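模倣学習用データ収集作業 安全・品質点検票(所見付)

対象作業:樹脂製ボウルの把持・入れ子収納動作の教示
対象設備:卓上作業セル(手首カメラ搭載アーム、二指グリッパ)
案件名:Trarnener
実施場所:Hollano 試験棟 収集室
点検実施者:Kylie Tipoki
立会者:Armindo Meireles(遠隔操作担当)
承認者:Glenys Sheehan
対象期間:10月分

判定区分
適:基準を満たす
条件付適:作業は継続できるが、期限までに是正を要する
否:是正が完了するまで収集を停止する

1.作業開始前の確認

1-1 非常停止釦の動作(操作席側、セル側の2箇所)
判定:適
所見:両釦とも押下によりアームの停止を確認した。復帰操作は立会者の声掛けの後に行われている。

1-2 可動範囲内への立入管理
判定:適
所見:床面の区画表示は明瞭である。物品の再配置時にはアームを待機姿勢に戻し、操作者が操作具から手を離すことを徹底している。

1-3 グリッパ指の固定状態
判定:適
所見:左右とも取付部に緩みなし。締付確認の記録は作業日誌に転記済み。

1-4 手首カメラ配線の取回し
判定:条件付適
所見:手首を最大角まで回転させた際、配線の余長が不足気味となる。固定具の位置を変更し、再確認を受けること。

1-5 操作者の連続作業時間
判定:適
所見:休憩の記録に欠落なし。午後の担当はEwan Bruntonに交代しており、引継ぎ欄に両名の署名がある。

2.対象物及び作業面の確認

2-1 対象物の破損、変形
判定:適
所見:収集前に一点ずつ手に取って確認した。縁の欠け、鋭利なばりは認められない。

2-2 初期配置の多様性
判定:適
所見:配置指示書に従い、単独で置いた状態と入れ子にした状態の双方を収集対象としている。配置の変更は操作者以外の者が行う。

2-3 作業面の清浄度
判定:条件付適
所見:次項に併せて記載する。

3.手首カメラ映像の確認

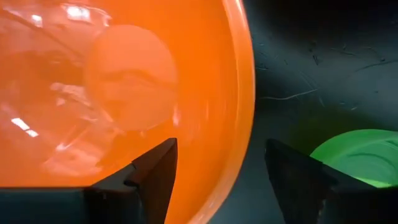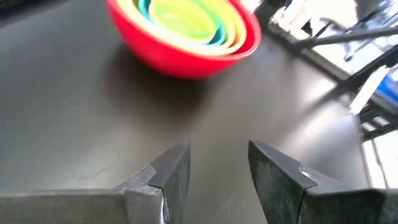

グリッパ視点の映像は、学習系への入力としてそのまま用いられるため、対象物の見え方、反射及び作業面の状態を収集の都度確認することとしている。判定は条件付適とする。橙色のボウルに接近した一枚目では、光沢面に頭上照明の反射が複数入り、画面の広い範囲をボウルが占める。この距離では縁の位置を手掛かりに把持点を定めることとなるため、縁が画面内に残らない試行には注記を付すこと。同じ画像の暗色の面には、白く細い糸状又は傷状のものが認められる。繊維であれば除去し、傷であれば作業面の傷台帳に登録すること。赤を最も外側として重ねられた二枚目のボウルは、上部にわずかな動きぶれがあるものの、各色の縁は輪として識別でき、収納順の注釈付けに支障はないと判断した。左指の上面には擦れが見られるため、指面の点検を次回の項目に加える。

3-1 露出及び白飛び
判定:条件付適
所見:反射部分の白飛びは接近時に生じやすい。照明の角度を調整し、調整前後の試行を別の収集群として登録すること。同一群への混在は認めない。

3-2 背景の管理
判定:条件付適
所見:重ねたボウルの画像では、作業面の奥に黒色の架台状の構造物が入る。背景物の配置は収集群ごとに固定し、変更した場合は群番号を改めること。

3-3 個人情報の写込み
判定:適
所見:抜取確認の範囲において、人物、氏名票、画面表示の写込みは認められなかった。確認対象は手首カメラ映像に限る。固定カメラの映像は別票による。

4.収集記録の確認

4-1 試行数の照合
判定:適
所見:登録済み試行は3,808件であり、操作日誌の記載と一致した。このうち単独配置からの把持が972件、入れ子からの取出しが828件で、残りは収納動作及び復旧動作に区分されている。

4-2 失敗試行の取扱い
判定:条件付適
所見:失敗した試行を削除せず保存する運用は守られている。ただし、失敗理由欄に「把持不可」とのみ記入されたものが散見される。滑り、位置ずれ、隣接物との接触、二枚同時把持の別を記入すること。

4-3 時刻同期
判定:適
所見:関節角、グリッパ開度及び映像の時刻差は、Pryor 収集手順書の許容値以内であった。

4-4 保存先及び複製
判定:適
所見:一次保存先から Ponier の保管領域への複製を確認した。照合値の不一致はない。

5.是正事項

(1)手首カメラ配線の固定位置の変更
担当:Armindo Meireles
期限:次回収集開始前

(2)糸状又は傷状のものの確認、及び作業面の清掃
担当:Ewan Brunton
期限:当日中

(3)照明角度の調整と収集群の分割登録
担当:Aroha Henare
期限:10月末

(4)失敗理由欄の追記
担当:各操作者
期限:10月末。追記にあたっては映像を再生して理由を確認し、確認できないものは「不明」と記入する。

(5)背景物の配置図の作成
担当:Aroha Henare
期限:次回収集開始前

6.承認者所見

停止を要する事項はなく、収集の継続を認める。ただし是正事項(1)については、完了の報告を受けるまで手首を最大角まで回転させる動作を教示に含めないこと。照明調整後の最初の収集群については、登録前に点検実施者が映像を抜き取り、反射の状態を調整前の群と比較のうえ報告されたい。また、指面の擦れについては、把持の安定性への影響を操作者から聴取し、交換の要否を次回点検票に記載すること。

承認:Glenys Sheehan
写し送付先:収集室、データ管理担当、設備保全担当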